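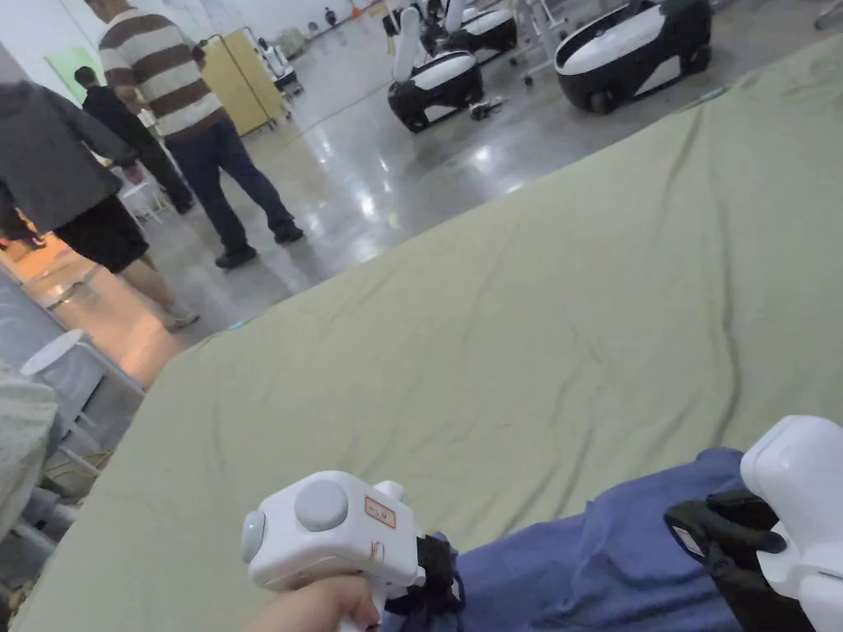 How many demonstrations does it take before a two-armed robot can spread out a crumpled cloth?

It took 409 for us, with one kind of cloth and one padded surface, and the curve was still creeping up when we stopped. With 20 you get a robot that finds the cloth and grabs it. What it does next is anybody's guess.

Grelari: two-handed cloth spreading with hand-held grippers

Hi! I'm Fenna Lambrechts and I look after this dataset. Grelari is a set of short demonstrations where a person with a gripper in each hand takes a crumpled cloth and pulls it out flat. The data was recorded with the grippers in people's hands, and the policies we trained on it ran on two-armed robots. If you only want to download the thing and get going, skip down to "Getting started". If you want to know why the gripper widths look odd in the first batch, keep reading, because that one is my fault.

What we were trying to find out

We had a boring, practical question: does it matter when the second hand grabs? When people spread a cloth they do it in one of two ways. Some pick up a corner, let the cloth hang, and hunt for the next corner in the air. Others keep the cloth on the surface, pinch one edge, slide along it, pinch again, and pull the two ends apart. We call these "lift" and "slide" in the labels (not fancy, I know).

Feng-yi Hsiao was sure slide would be easier for a robot to learn, since the cloth stays put and the cameras can see more of it. I was sure lift would win, because gravity does half the work for free. So we recorded both, kept everything else as close as we could, and trained the same policy on each.

Slide won! By a lot, at least at small data sizes. With the full set the two get closer together, but slide never gives up the lead. I have bought Feng-yi the lunch I owed.

What's in a demonstration

Each one is a folder. Inside you get:

video_head: the view from above and in front of the hands
grip_left and grip_right: opening width over time, in millimeters
pose_left and pose_right: position and rotation of each gripper
label: lift, slide or mixed
notes: whatever the person recording felt like typing, sometimes nothing, sometimes a small essay

Mixed is for the ones where somebody started with a slide, lost the edge and picked the whole thing up. We nearly threw those out. I'm glad we didn't, because when we left them out of training the robot had no idea how to recover from a bad grab. It would pinch, miss, and carry on spreading thin air with total confidence. Put the mixed ones back in and it tries again.

How we recorded

One person, two grippers, one cloth on a padded surface with a loose sheet over it. The sheet is on purpose. On a bare hard top the cloth slides around far too nicely, and then your policy falls apart the first time it meets bedding. A loose sheet wrinkles, it drags, and now and then the gripper picks up sheet along with cloth. Please don't filter those out without looking at them first. A double pinch is a real thing that happens, and the good demonstrators fix it with a tiny lift and release that I think is worth learning.

Before each go, the cloth got scrunched up and dropped. We tried to be fair about the scrunching, but people have habits, and Pin-yu Yeh's scrunches are a lot tighter than mine. The recorder's code is in the label file if you want to split by person.

We didn't clear the room or hang up a curtain. People walk through the background, there are robots and furniture standing about, the lights reflect off the floor. I wanted it that way. An earlier project of ours called Belurar was recorded against a plain backdrop, and those policies were lovely right up until someone walked past.

Training

The policy takes the head video plus both grippers' poses and widths, and predicts the next 8 steps of motion for both sides together. We tried predicting each hand separately. It sort of works, but you lose the tension. The left hand pulls, the right hand doesn't know it's being pulled against, and the cloth pops out of one side. Predicting both together fixed most of that.

Everything in the results was trained for 800 epochs. Yes, that's long. Ya-wen Fung ran shorter ones and the loss looked fine much earlier, but the robots were noticeably clumsier at the moment of closing the fingers on the edge. The loss is an average over the whole motion and the pinch is a tiny slice of it, so you can have a very nice looking number and a policy that can't pick up a rag. If anybody has a better stopping rule I would love to hear it, I really would.

How we scored it

A run counts as a success if the cloth ends up flat with no fold crossing the middle, and both grippers have let go. The letting go part matters more than you'd think! An early policy got the cloth perfectly flat and then just held it there, forever, very proud of itself. We score that as a fail.

Tin-yau Pan did the scoring from video without knowing which policy was running. Where he couldn't decide he wrote "can't decide", and we left those as fails too.

The per-run scores are in results.csv. I'd ask you to look at the runs and not only the totals, because the failures come in clumps. When the robot can't find an edge, it tends not to find it several times in a row from the same starting side.

Things that are wrong with it

The gripper widths in the first batch have an offset. I zeroed the left gripper with the fingers slightly open and didn't notice until June. There's a corrected column called width_fixed, so use that one. I left the raw column in so the fix can be checked.

Time sync between left and right drifts a bit on the longer recordings. The script align.py takes care of it. If you write your own loader, please run the alignment anyway, because a late right hand looks just like a person who hesitates, and the policy will happily learn to hesitate.

There is very little variety in the cloths. They're small, thin and one color each. I have no idea what happens with a towel. Heavier fabric sags differently between two grippers, and I'd expect lift to do better there, but that's me hoping to win the next lunch.

All of the demonstrators are right-handed. I only realized this on a Saturday, sitting at home, halfway through a sandwich. You can see it in the data: the right gripper usually does the searching and the left one usually holds. Mirroring the data helps a little. Recording a few left-handed people would help more, and it's on the list.

Getting started

Unpack everything into one folder and keep the folder names as they are. Run check_files.py first, it tells you if anything's missing. Then run align.py. Then open view_one.py with the name of any demonstration and watch a few before you train on anything. Watch a lift, a slide and at least a couple of mixed ones.

The small split is called starter and has 20 demonstrations in it. It's meant for checking that your code runs. Please don't report numbers on it.

To train our policy as we did, use the config called both_hands. The one called split_hands is the separate version I moaned about earlier, kept so you can compare.

Using it for other stuff

Go ahead! Ya-wen has been using the pose tracks by themselves, no video at all, to guess when a person is about to regrip. Feng-yi is pulling out just the pinches for a grasping project called Ziststead. If you share something built on this, a mention of Grelari is enough.

I'd rather you didn't try to work out who the people in the background are. They were told we were recording and said it was fine, but they agreed to being background and nothing more.

Where to send problems

Open an issue and put the demonstration's name in the title. "The video is broken" with no name means I have to go hunting, and I will get to it, but slowly. Questions about scoring go to Tin-yau, questions about the training configs go to Ya-wen, and anything about the widths comes to me.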